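Street-Sweeping Robot Maker Says Chores Are Next. Don't Put the Broom Away Yet

13th March

Plukia, the company behind a self-driving curb sweeper called the Zakex, says its machine is ready for ordinary neighborhood streets and that a smaller model for driveways, patios and shop floors will go on sale in April. The small one, named the Flesport, is priced at $2219. The company's announcement calls it "the end of sweeping."

We have heard that kind of thing before. Robot vacuums have been in homes for years, and plenty of people who own one still keep a regular vacuum in the closet. Machines that fold shirts have come and gone. Shop floors get scrubbed by robots at night in some large stores, where the aisles are straight, the floor is flat and somebody has moved the boxes first.

The Zakex does well in that sort of place. Plukia's own figures come from a trial in the Sung district, where the sweeper ran for 30 days on a set route. The company says it needed a person to step in 12 times. It does not say how long each of those stops lasted, or what a person had to do, and it did not answer when we asked.

It also does not say much about gutters. The sales sheet talks about "curb-to-curb cleaning," and in a newer part of town with a smooth curb line and covered drains that may be a fair promise. Many streets are built another way. An open channel runs beside the road, the leaves and twigs drop into it, and mud holds them there until someone comes by with a shovel.

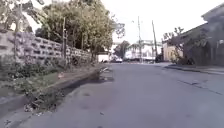
An open gutter with mud, leaves and weeds along an asphalt street.

A spinning brush on a flat machine can push a pebble off the asphalt. Getting packed leaves out of a ditch is a different job, and weeds with roots are a different job again. The Zakex has 2 brushes and a suction inlet, all mounted underneath, and no arm. Plukia lists "drainage work" as a future feature, with no date attached. Litter in the grass is not mentioned at all.

The same question hangs over the Flesport. A patio is an easy floor until there are chairs on it. A small shop has door mats, cords, a bucket somebody left out and a step down to the back room. The spec sheet says the machine will "avoid obstacles," and that means it will go around the bucket and leave the dirt behind it. A teenager with a broom moves the bucket.

None of this makes it a bad product. A warehouse owner with a big flat floor could get good use out of one, and a town with long clean curbs might save some hours — if the stops stay rare. But the company is selling it to households and corner stores, and for them it has shown very little so far beyond a short video on a bare concrete floor.

Plukia says a public demonstration is planned before sales open. We have asked whether it could be held on a street with an open gutter, and will update this item if we hear back.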